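Workshop notebook, siding and trim bench
May, started 7:40 a.m.

Cut the last of the Westerberg lap boards for the weathering rack and got the second coat on before coffee. The new primer goes on like a dream! No drag at all, even on the rough-sawn face, and the butt ends drank up less than I expected (I had set aside a whole extra can for them). The rack is full now, 21 boards, all facing south. Board 4 has a knot near the top nail hole, left it in on purpose.
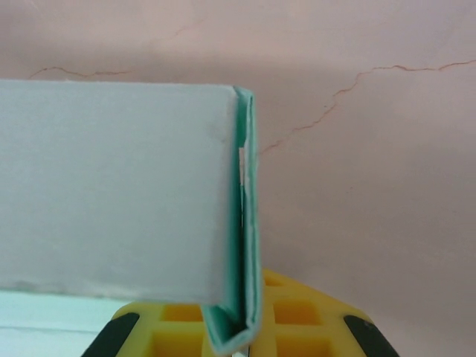

How big a gap should we leave where a board meets the corner trim?

For the Kakmont porch job we're going with 3/16 inch, caulked, and a bit more on the long south wall where the boards move most.

Scraped a test patch on the old Kakmont clapboard too. Under the chalky top layer the paint is still holding hard, so a wash, a light sand and spot priming should do it. Really pleased about that, I was dreading a full strip. The window sills are another story. Two are soft at the outside corners and the drip groove is packed solid with old paint. Must bring the narrow hook scraper next time.

Total wall area came to 529 square feet after taking out the windows. Zernamlow order needs to go in with that number, plus waste.

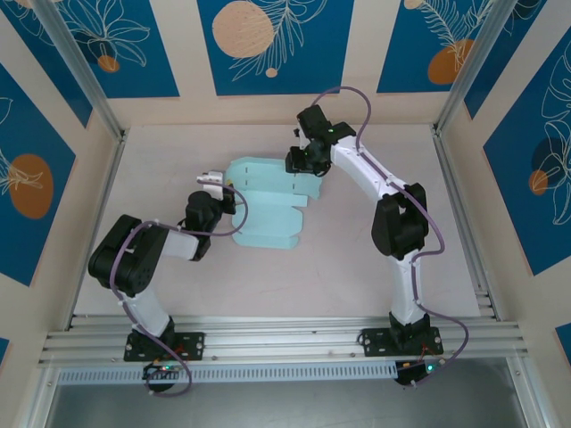 Trallel caulk next. Ran three beads on scrap, tooled one with a wet finger, one with the plastic spoon, left one alone. The spoon bead is lovely, thin at the edges and full in the middle. Want to pull all of them apart after a proper cure and see which lets go first.

To do: flashing for the porch roof, sharpen the block plane, relabel rack boards in pencil (marker fades)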